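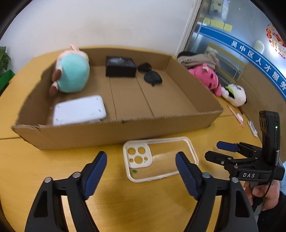 12월 28일 작업실 노트

Kemo 랩 EP 믹스 이어서. 점심 지나서 시작, 저녁 먹고 다시 들어와서 지금 적음. 순서 뒤죽박죽임.

먼저 세션 파일. Plundport에서 보내준 보컬 스템이 또 안 맞음. 훅 더블이 본 보컬보다 앞에 있음. 처음엔 내보내기할 때 플러그인 딜레이 보정이 꺼진 줄 알았는데 벌스는 멀쩡함. 훅만 밀려 있음. 파형 확대해 보니 1683샘플. 훅마다 똑같이 1683. 사람이 늦게 뱉은 거면 매번 다를 텐데 같은 값이니까 편집하다 그룹째로 밀린 걸로 봄. 일단 손으로 당겨서 맞춰놨고 원본은 안 건드림. "훅더블_원본" 폴더에 그대로 있음. 지우지 말것.

Talha Rajput한테 메일 보냄. 답 옴: 자기 쪽 세션에서는 맞게 들린다고. 그럼 바운스 과정에서 생긴 건데 어디서인지는 모름. 다시 뽑아달라고 부탁하긴 했는데 연말이라 언제 올지. 오면 지금 당겨놓은 거랑 비교.

7번 곡 벌스. 제일 골치. 치찰음이 너무 셈. 디에서를 앞에 걸면 발음이 뭉개지고(ㅅ이 ㄸ처럼 들림. 농담 아님) 뒤에 걸면 컴프가 이미 다 키워놓은 다음이라 하루종일 눌려 있음. 결국 앞뒤로 나눠서 살짝씩. 앞에 하나 약하게, 컴프, 뒤에 또 하나 약하게. 이게 제일 나음. 그래도 둘째 벌스 첫 마디는 안 잡혀서 클립 게인으로 글자마다 내림. 귀찮지만 이게 맞음. 저번에도 오토메이션으로 하다가 컴프 전이냐 후냐 헷갈려서 다시 했었음. 클립 게인은 무조건 컴프 전이니까 헷갈릴 일이 없음.

애드립 트랙 정리. 이름이 전부 "adlib new"라서 들으면서 다 바꿈. 왼쪽 / 오른쪽 / 가운데 속삭임 / 소리지르는거. 소리지르는 건 리버브 버스로만 보내고 드라이는 거의 뺌. 훅 들어가기 직전에만 드라이 살림. 효과 괜찮음, Talha도 들어보면 좋아할 듯. 아니면 다시 올림.

Grecu 프리앰프 문제. 채널 하나에서 지직거림. 케이블 바꿔도 그대로, 입력 바꾸니까 따라옴, 그럼 프리앰프 쪽. 게인 노브 몇 번 돌리면 잠깐 없어졌다가 다시 남. 접점 청소 해봐야 할 듯. 접점세정제 다 떨어짐 → 주문. 그때까지 오른쪽 채널 쓰지 말 것. 앞판에 테이프 붙여놓음. 테이프 떼지 마세요 제발. 10월에도 똑같은 증상이었는데 그때 그냥 넘어갔음. 그때 적어놓은 메모 찾아봤더니 "나중에 보기"라고만 되어 있음. 도움 안 됨.

킥이랑 808. 서로 먹고 있음. 6번 곡이 특히. 킥 칠 때마다 808 첫머리가 홀쭉해짐. 위상 뒤집어봄 → 조금 나아지는데 뒤쪽 음에서는 더 나빠짐. 808 음정이 계속 바뀌니까 당연. 사이드체인 걸었더니 이번엔 펌핑이 티남. 릴리즈 짧게 하니 딱딱 소리. 결국 808 시작을 아주 짧게 페이드인하고 킥 꼬리를 잘라줌. 사이드체인은 끔. 작은 스피커로 들었을 때 킥이 살아있음. 폰으로도 확인. 폰에서는 808이 안 들려서 새추레이션 병렬로 조금 섞음. 너무 섞으면 기타 앰프 됨. 조금만.

샘플 건. 인트로에 깔린 오르간 루프, Lenevum 쪽 라이브러리에서 가져온 거라고 들었는데 파일에 정보가 하나도 없음. 비트 만든 사람이 피치 내리고 뒤집어서 썼다고 함. 출처랑 사용 조건 확인 전까지는 인트로 마무리 안 함. 확인 안 된 채로 마스터 넘어가면 나중에 통째로 뜯어야 함. Talha한테 같이 물어봄. 이건 아직 답 없음. 안 되면 대안: 작업실 오르간으로 비슷하게 새로 치기. 코드는 어렵지 않음, 문제는 그 먼지낀 느낌. 카세트로 한 번 돌려보면 될지도. 카세트 데크 벨트 상태 확인해야 함.

레퍼런스 비교. 음량 안 맞추고 들어서 한참 우리 게 후지다고 생각했음. 레벨 맞추고 다시 들으니 차이가 그렇게 크진 않음. 저음은 오히려 우리가 많음. 마스터 버스에서 저역 2dB 내렸다가, 다시 원위치. 버스에서 만질 게 아니라 808에서 만질 문제. 귀가 피곤한 상태였으니 내일 다시 듣고 결정.
보컬은 우리가 좀 뒤에 있음. 훅은 괜찮은데 벌스가. 올리면 스네어를 가림. 스네어 2kHz 근처를 열어주든가 보컬을 거기서 살짝 빼든가. 둘 다 해보고 버전 따로 저장함. 파일명 끝에 "스네어열림" "보컬뺌". 어느 쪽이 나은지 듣고 여기 밑에 적어줘요. 블라인드로 들을 거면 내가 이름 바꿔놓을 수 있음.

클린 버전. 이거 까먹고 있었음. 라디오용으로 욕 뺀 버전도 달라고 함. 그냥 뮤트하면 리버브 꼬리가 남아서 다 알아들음. 센드 전에 잘라야 함. 거꾸로 돌리는 건 촌스럽다고 Talha가 싫어함. 숨소리나 스크래치로 메우는 쪽으로. 스크래치는 새로 따야 하는데 턴테이블 바늘이 또... 교체용 서랍에 있는지 확인. 없으면 예전 세션에서 따다 씀. 가사지에 빨간펜으로 표시는 다 해둠. 근데 녹음할 때 바꿔 부른 데가 있어서 가사지만 믿으면 안 됨. 들으면서 대조할것.

백업: 외장에 복사함. 검증은 돌려놓고 퇴근 예정. 아침에 먼저 오는 사람이 결과창 보고 에러 있으면 사진 찍어서 단톡방에. 창 닫지 말고.

남은 것
- 훅 더블 새 바운스 오면 비교
- 접점세정제 주문
- 오르간 루프 출처
- 7번 둘째 벌스 다시 듣기 (아침 귀로)
- 클린 버전 빈자리 메우기, 바늘 확인
- 헤드폰 앰프 왼쪽이 작게 나오는거 같음. 내 귀인지 앰프인지 모르겠음. 다른 사람도 한번 들어봐 주세요

추가. 나가려다가 메일 확인했더니 Talha가 훅 가사 한 줄을 다시 녹음하고 싶다고 함. 마지막 훅만. 그럼 더블도 다시 해야 하는데. 마이크랑 거리 어떻게 했는지는 저쪽 세션 메모에 있는지 물어봄. 톤 안 맞으면 붙인 티 남. 마지막 훅은 일단 믹스 손 안 대고 둠.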